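# Ruddock Street Workshop: Monthly Safety Checklist, February, with comments

Walked by Noura Sfeir. Comments by Noura unless marked LA (Lautaro Arancibia, who runs the finishing side).

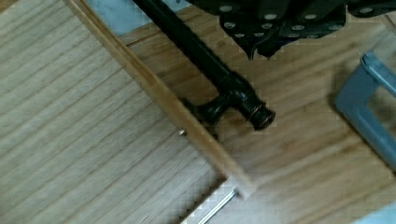

**Who signs off an item marked "Fix"?**
The person who did the repair initials it, and then a second person who did not do the repair checks it and initials next to it. Until both sets of initials are on the sheet, the item stays open and carries over to next month.

Marks used: **OK**, **Fix** (can keep working, repair due by the date on the board), **Stop** (tagged out, do not use), **N/A**.

## 1. Exits and walkways

- [x] Front door opens fully, no key needed from inside. **OK**
- [x] Rear door opens fully. **Fix**
 Sticks at the bottom on the hinge side. It opens with a shoulder, and a shoulder is more than it should take. Same comment as last month. The sill needs to come up and be reset. Landlord has been written to again.
- [x] Exit signs lit. **OK**
- [x] Emergency lights, test button held for 30 seconds. **Fix**
 Unit over the stairs dimmed before the 30 seconds were up. Battery ordered.
- [x] Main aisle clear to the yellow lines. **Fix**
 Offcuts stacked over the line by the lumber rack. Moved during the walk. The stack comes back every month, so I am leaving this as Fix and asking for a proper bin.
 LA: Bin is fine with me if it goes on the far side of the rack. On the near side it blocks the cart.
- [x] Stair treads and handrail. **OK**
 Third tread from the top was loose in the fall and has held since it was screwed down.

## 2. Fire

- [x] Extinguishers in place, pin and seal intact, gauge in the green. **OK**
- [x] Extinguisher tags initialed for the month. **OK**
 Please initial the tag at the extinguisher. Someone had been filling them in from memory on the office copy, and the office copy did not match.
- [x] Nothing stored under or in front of extinguishers. **Fix**
 Shop vac parked in front of the one by the finishing room. Moved.
- [x] Oily rag can has its lid on and is emptied daily. **Stop**
 Lid hinge is bent and the lid does not close by itself. Can tagged out. Until the new can arrive, rags go flat on the outside rack, one layer, and then into the water bucket with the screw lid. They do not go in the trash or in a pocket.
 LA: New can ordered Friday. I have put the bucket by the back step.
- [x] Smoke and heat detectors tested. **OK**
 The monitoring company needs a call before the test. Number is inside the panel door. Account number ends in 783.
- [x] Sprinkler heads clear by 18 inches. **Fix**
 Two lumber bundles on the top rack are too high. Restack before the next delivery.

## 3. Electrical

- [x] Panel doors closed and three feet clear in front. **OK**
- [x] Breakers labeled. **Fix**
 The label for the Promex dust collector still says "old saw." Needs to be right, since that is the breaker people will go for in a hurry.
- [x] Cords and plugs on hand tools. **Fix**
 One orbital sander with a cracked strain relief, pulled and tagged. Outer jacket on the long yellow extension cord is nicked near the plug. Cut back and re-end it or throw it out. Do not tape it.
- [x] GFCI outlets tested with the button. **OK**
- [x] No extension cord in use as permanent wiring. **Fix**
 The fan in the finishing room has been on one since the summer. LA to get a price for an outlet.
 LA: Got a price, $529, which includes moving the switch to the outside wall. I would like to go ahead.
 NS: Go ahead.

## 4. Stationary machines

Check with power off and locked, then with power on.

- [x] Table saw: guard and riving knife fitted, push sticks at the machine. **OK**
- [x] Table saw: stop button reachable by knee. **OK**
- [x] Miter saw: lower guard returns on its own. **Fix**
 Slow for the last inch. Blow out the pivot and check again before use. If it is still slow after cleaning, change this to Stop.
 LA: Cleaned, returns all the way. NS checked, closed.
- [x] Bandsaw: guides and blade guard set, door latches hold. **OK**
- [x] Jointer: cutterhead guard springs back to the fence. **OK**
- [x] Planer: emergency stop, feed rollers, kickback fingers move freely. **Fix**
 Two of the fingers were stiff with pitch. Cleaned on the spot with mineral spirits. Rag went in the bucket.
- [x] Drill press: chuck key not left in the chuck. **OK**
- [x] Bench grinder: tool rest gap no more than 1/8 inch, tongue guard no more than 1/4 inch. **Stop**
 Left wheel has worn and the rest was not moved in to match. Tagged out. This is a five minute job and the wheel should be ring tested at the same time.
- [x] Belt sander: belt tracking, dust port attached. **OK**
- [x] Lockout tags and padlocks on the board. **Fix**
 One padlock missing. If it is in your apron, bring it back.

## 5. Dust and air

- [x] Collector bags or drum less than two-thirds full. **OK**
- [x] Blast gates open and close. **Fix**
 Gate at the miter saw is packed and only closes halfway.
- [x] Duct runs, no loose joints. **OK**
- [x] Ledges, beams and light fixtures free of dust build-up. **Fix**
 Tops of the lights over the assembly area are due. Vacuum them. Compressed air only puts it somewhere else.
- [x] Compressor tank drained, relief valve tested. **OK**
 Hour meter is close to 4000, when the Bristeo service is due. Book it now, as they were three weeks out last time.
- [x] Air nozzles are the 30 psi safety type. **Fix**
 One ordinary nozzle found on the assembly hose. Removed.

## 6. Finishing room and chemicals

- [x] Flammables cabinet closed, self-latching, nothing stored on top. **OK**
- [x] All containers labeled, including the small ones. **Fix**
 Two jars with no label. LA identified one as shellac. The other has gone to the disposal shelf as unknown.
 LA: I have a roll of blank labels taped to the cabinet door now. Name and month is enough.
- [x] Safety data sheets present for everything on the shelf. **Fix**
 Nothing on file for the Cotavell hardener. Supplier will send it. Do not open the can until the sheet is in the binder.
- [x] Exhaust fan runs, filter changed. **OK**
- [x] Eyewash flushed, bottles in date. **Fix**
 Plumbed station ran clear after a minute. The spare bottle by the sink has expired.

## 7. Hand and eye protection, hearing, lifting

- [x] Safety glasses at the door, clean and not scratched blind. **Fix**
 Several pairs should have been thrown out long ago. I threw them out.
- [x] Face shields at the grinder and lathe. **OK**
- [x] Ear plugs stocked. **OK**
 Box of 300 pairs opened this month.
- [x] Respirator cartridges dated when opened. **Fix**
 Two sets with no date. Treated as used up and replaced.
- [x] Gloves not worn at rotating machines. **OK**
 Seen once last month and talked about. Not seen on this walk.
- [x] Panel cart: wheels, brake, strap. **Fix**
 Brake holds on one side only. Chock it when loading until the other side is adjusted.
- [x] Lumber rack arms straight, load signs readable. **OK**

## 8. First aid and records

- [x] First aid kits stocked against the list in the lid. **Fix**
 Short on large dressings and tape. Whoever takes the last of something, write it on the card.
- [x] Names of trained first aiders posted and current. **OK**
- [x] Injury log up to date. **OK**
 One entry, splinter, cleaned and dressed. Near misses also belong in here. There were none written down, and I heard about at least one at lunch.
- [x] Last month's open items reviewed. **OK**
 Rear door and aisle carried over. Stair tread closed.

## Open items, in the order they should be done

1. Oily rag can, replace. LA
2. Bench grinder rests and ring test. LA
3. Stair emergency light battery. NS
4. Lumber bundles under the sprinkler heads. Whoever unloads next
5. Breaker label for the collector. NS
6. Hardener data sheet. NS
7. Fan outlet. LA, electrician booked
8. Yellow extension cord and sander cord. LA
9. Blast gate, cart brake, missing padlock. Shared list on the board
10. First aid dressings and tape, eyewash bottle. NS
11. Offcut bin, far side of the rack. LA
12. Rear door sill. Landlord, NS chasing

Next walk starts at 7:30 a.m., before the machines are on. Lautaro will carry the sheet and I will follow, so the same pair of eyes is not doing it two months in a row.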